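**Teleoperators wanted, September start, part time, on site**

Posting this fast because we need people trained before the month gets away from us. Verer is looking for operators for the bench at our Lodhi building. You drive a two-armed robot by hand through small assembly tasks, over and over, and the policy team trains on what you record. No robotics background needed. Good hands and patience, yes.

24 hours a week, split however you like across four or more shifts. Day shift starts 8:30, evening shift starts 2:30. Paid training. $30 an hour once you're signed off, $24 while training.

## What you'd be doing

Mostly the board tasks. Parts go on their outlines, pegs get stood up, things lying down get picked up and placed. Sounds easy, and it is with your own fingers. Through the leader arms it takes most people a while before they stop overshooting. Depth is the hard part, you're looking through the head camera and it's tough to judge how high the fingertips are over the board. You learn to read it.

We run two ways of showing the robot a task:

- **Remote.** You sit at the station, headset on, leader arms for the reach, glove for the fingers. Most of the job.
- **By hand.** Arms go slack, you stand next to the robot and move them through the motion yourself. Used for short stuff, regrasps and the last bit of an insertion. Tiring on the shoulders, so we cap it at 30 minutes and then you swap.

Left and right don't feel the same. Gripper on one side, five-fingered hand on the other, and the glove mapping for the hand needs redoing each time you sit down. Takes two minutes. Do not skip it, people skip it and then we lose a whole morning of episodes. 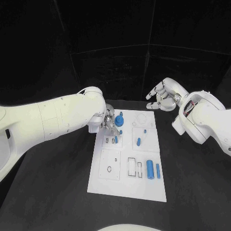 An episode is one full run of the task, start pose to finish pose. Target is 50 good ones per shift once you're up to speed. Good means: smooth, no long stalls, arms nowhere near each other, part ends up where the task card says. A fumble you recover from is fine and we want some of those, tag it "recovery" and keep going. A fumble where you reset the part with your own hand is not fine. Toss it and start over.

You also label. After every run you mark pass, fail or recovery and type one line on what happened. "Peg tipped, regrasped from the top" is perfect. "ok" is useless to us.

Between runs you lay the parts out again from the task card. The layout changes on purpose, so please don't settle into a favorite arrangement. We had a batch last spring where one cylinder started in the same spot every time and the policy learned the spot. Berkay is still sore about it.

## Who we're looking for

- Steady hands, decent eyesight (glasses fine under the headset, contacts easier)
- Ok with repetition. Really ok with it
- Can sit for 50 minutes at a stretch, breaks are built in after that
- Writes clear short notes in English
- Will stop and say so when something feels off. A joint that grinds, lag, a cable catching, anything. You won't get in trouble for hitting the stop button

Helps but not required: sewing, model building, dental or lab tech work, crane or excavator time, music. Gamers do fine, though the arms are slower than a controller and some find that madening for the first week. Left handed people very welcome, we're short on them.

If headsets make you queasy, apply anyway and tell us. There's a monitor-only station. It's slower but it works, and Liis has used it for everything since she started.

## What we can't offer

Full time. Not right now. Also no work from home, the station has to be wired to the robot and the lag over a home connection is bad. We did try it over at the Navisari site. No.

No benefits at 24 hours, sorry, better to say it here than on the phone. Transit pass is covered. Parking is free after 2, otherwise it's the street.

## Training

First two shifts you watch and label other people's episodes. Boring, but you come out knowing what a bad grasp looks like. Then by-hand demos with somebody beside you, then the remote station with one arm, then both. Sign off is a run of the board task in front of Harsh Pant, who leads the operators. He's not scary. You can retake it.

After sign off you may get moved onto Gullden tasks, our second bench, with cloth and bags and softer things. Different skills, same pay. Say in your application if you'd want that.

## Safety and recordings

Robot moves at reduced speed whenever a person is inside the tape. Operator keeps the stop pedal under their foot the whole time, no exceptions. Long hair tied back, no lanyards, no loose sleeves, rings off for the glove.

We record the cameras, the joint positions, the glove and your notes. We don't record your face or voice. Your runs are stored under an operator number and the policy team only sees the number. There's a consent form, read it before you come in, and ask Pallavi about anything in it that bothers you.

## How to apply

Email Pallavi Tomar at operators@verer.example with:

1. Which shifts you can do, and which you can't
2. A few lines on something fiddly you do with your hands, work or hobby
3. Earliest start in September

Resume if you have one handy, we won't chase you for it. No cover letter please.

If it looks like a fit we'll invite you to a tryout, 2 hours, paid at the training rate. You'll get a go on the arms, stand a few pegs up, knock a few over, everybody does. Then a short chat with Harsh and one of the operators. We try to answer within two days of the tryout, either way.

Places: 6 on days, 4 on evenings. Evenings fill slower so your odds are better there. Open until filled.

Accessability: step-free from the street, station height adjusts, chair can be swapped for your own. The by-hand work can be left out of your rota completely if standing or lifting your arms is a problem. Just put a line in the email.

Already applied in the spring and didn't hear back? That was our inbox, not you. Please send it again.

Questions about the robot itself, not the job, go to Berkay Sezer, same address, put his name in the subject line.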